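Let the robot take the reaching
Speaker notes, Hesileo shop floor day, Zakholm
22/08/2023

Slide 1. Title
Wait for people to sit down. Ask who has ever worked with both arms over their head for a whole shift. Hands will go up, and that's the talk!

Slide 2. The bench as it was
Overhead fitting at Hesileo: you stand under the unit, look up, and do small careful work by feel. 200 units in a good month. People rotated after two hours and still went home with sore necks. Say this plainly, half the room has done it.

Slide 3. Vulteo, our robot cell
Keep this short. One arm, one gripper, reaching from below. Every move is tried in simulation first, and I love this part, because the fitters sit in on it. They spotted approach angles the engineers had missed (tell the one about the cable). Pause here if anyone wants to ask about safety fencing.

Slide 4. What changed for people
The big one, so slow down.
- Four fitters moved from reaching to setting up, checking and fixing. Same grade to start with, higher after the training.
- Training was 30 hours, on paid time. Stress "on paid time."
- The morning handover got longer. People have more to tell each other now: what the arm refused, what they changed, what to watch.
- Some things got worse. It's quieter, and a couple of people miss the chat at the old bench. Don't skip this.

Slide 5. What we'd do differently
Bring the night shift in sooner. They saw the cell in July with everything decided, and they had good ideas we then had to squeeze in. Also, print the fault messages in everyday words. "Grip lost, check part" beats a number every time.

Slide 6. Try it
Two laptops with the simulator on the side table. Anybody can drive the gripper, and please do, it's great fun and you learn fast how hard it is to come at a part from underneath.

Slide 7. Questions
Leave the last slide up. 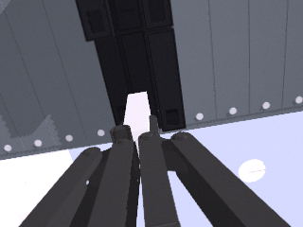

O. Pasichnyk

Simulator view from just behind the gripper, fingers angled up toward the lower end of the dark block. If someone asks why we practice this on a screen first, go back to slide 3 and tell the cable story properly.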